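About us

Hello, and thanks for clicking on the page that most people skip! I'm Wiesława Dudek and I run the Dremthorpe Paper Room, a small school of bookbinding and paper craft up the stairs behind the old chapel on Drulton Street. If you've ever wanted to make a notebook that opens flat and stays in one piece, you're in the right place.

How it started

I learned to bind books from my aunt, who mended hymn books for three parishes and had very strong views on glue. I didn't think of it as a job. I worked in the accounts office at Wróbel for years (they made envelopes, so I suppose I was never far from paper) and did my binding at the kitchen table on Friday nights with the radio on. Then a friend asked me to show her how, and she brought her sister, and the sister brought half her choir, and my kitchen simply wasn't big enough any more.

The first proper room was above a bakery in Dramow. Lovely smell, terrible stairs. We moved to Dremthorpe when the lease ran out, and I cried a bit, and then I saw the north windows here and cheered up enormously.

Who teaches

There are 2 of us. I take the beginners and the Coptic stitch people. Valentyna Shevchuk takes box making, leather and repairs, and she's far more patient than I am with anything that needs measuring twice. She came to one of my evening classes as a student and by the end of term was quietly correcting my corners, so I offered her a job!

We both teach the October marbling week, which is loud and splashy and books up early.

What we teach

Single-section pamphlets, case bindings, long stitch, slipcases, clamshell boxes, paste papers and marbling. We also do a repair morning where you bring in one poorly book and we show you how to look after it yourself. Cookery books are the usual patients. Family Bibles too, although some of those need a conservator and we'll tell you so straight away.

No experience needed for most of it. If you can thread a needle (or will let me thread it for you, I don't mind) you'll go home with something finished.

A few numbers, as my old office would expect

Last year our students finished 1,093 books, and yes, I keep a tally on the back of the cupboard door. The year before it was 1,080, so we crept up a little. We also used 889 sheets of greyboard, which the delivery driver would like a word with me about.

Clearing up

Every class ends with a quarter of an hour of tidying. Paper trimmings get everywhere, and they're sneaky, they go up sleeves. Long offcuts go in the scrap drawer for bookmarks and test strips. The little curly bits get swept up with a dustpan and tipped into a bin bag, and then the kettle goes on.
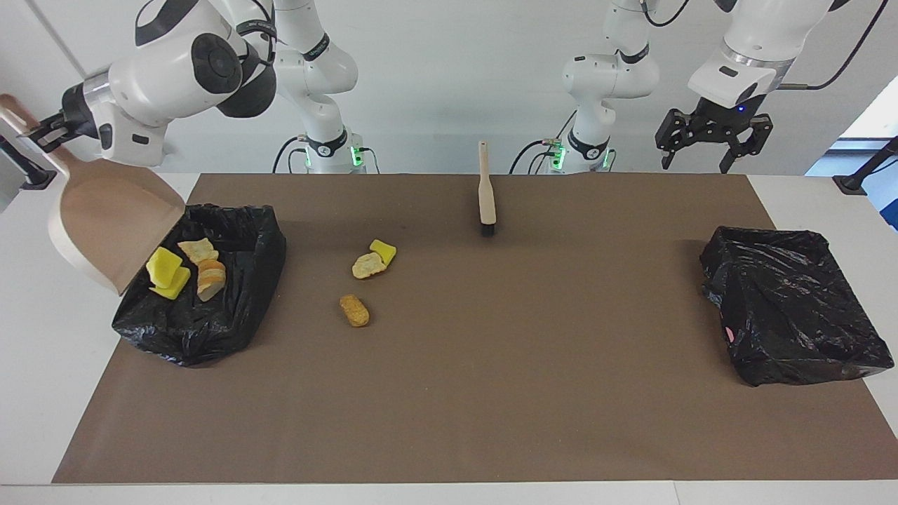
Visiting and booking

Come up and have a nosey any weekday afternoon when we're not teaching. Ring the bottom bell, the top one belongs to the dentist. The stairs are steep, I'm afraid, and there's no lift, but we run the pamphlet class in the ground floor hall once a term, so do ask me for the next one.

Classes are small and you can book by phone or at the door. Aprons and tools are all here. Bring your reading glasses if you wear them, and lunch if you're staying the whole day.

Wiesława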